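Kidley Lyrics and Credits
Data card, release of June 2023

Summary
Kidley is a set of track-level records for independent hip-hop and R&B releases, built from liner notes and artist-submitted credit sheets. It holds 2,546 tracks by 555 artists. Audio is not included.

Fields
track_id, artist_name, title, release_year, producer, featured, label, home_city, explicit. Empty values are stored as blank strings. The featured field uses a semicolon between names – commas occur inside some stage names.

Splits
The main file has 2,439 tracks. The rest are in the Lallano supplement, which covers mixtapes with no label credit and uses the same fields.

Known problems
Stage names change over a career, and records keep the name printed on the release. The alias table links them but is incomplete for releases sold only on cassette. Producer credits on mixtapes are often missing.

Loading
Files are UTF-8, tab separated, with one header row. The Owino loader reads both files and joins the alias table on artist_name. Set strict to false for the supplement. 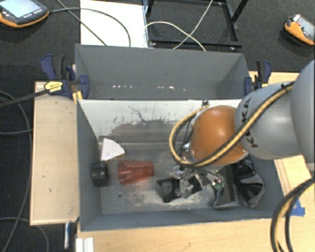 Corrections go to the Testavum tracker, with the track_id and a scan of the printed credit.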